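Okay, long Saturday, so settle in, because I promised I'd write up how the two hands are doing and I've been putting it off all week.

For anyone new: we're comparing the Brolport fingers with the older Brunet set on the same arms, same controller, same table. The job is to pick up everyday things and put them away in a drawer. Sounds easy! It has eaten most of my October.

I wanted 20 tries per object per hand before saying anything out loud. Odette Perrin talked me into logging every grasp from the very start, bless her, so we now have 662 of them to argue over.

Same table through both cameras, chest and head:

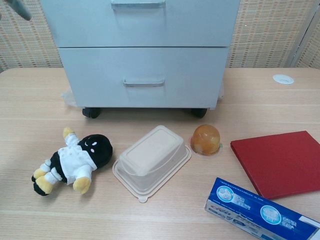
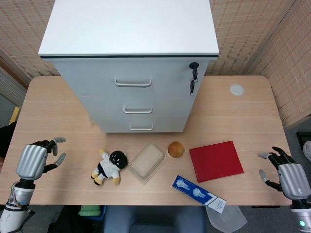
Doll, food container, orange ball, red folder and toothpaste box, all waiting in front of the drawers.

The folder is my favorite villain. It lies so flat that the Brunet fingertips skate right over the edge, and the Brolport ones only manage if they come in low and slow - slower than I'd like, but I'll take it.

The doll is a sweetheart, anything can grab the doll. The container is fussier. Squeeze a bit too hard and the plastic gives, and then the force reading wanders off and the Malluleo controller decides it's holding nothing at all.

On cameras: I went in sure the head view would be plenty, and I was wrong. For drawer handles the chest one has been so much more useful, and Sandrine Renaud has been very gracious about having told me that in the spring.

Next up is swapping the fingertip pads and running the folder again, over and over, until I can't look at red anymore. If any of you have tried the softer Flirport pads on thin flat things, please come tell me how they held up!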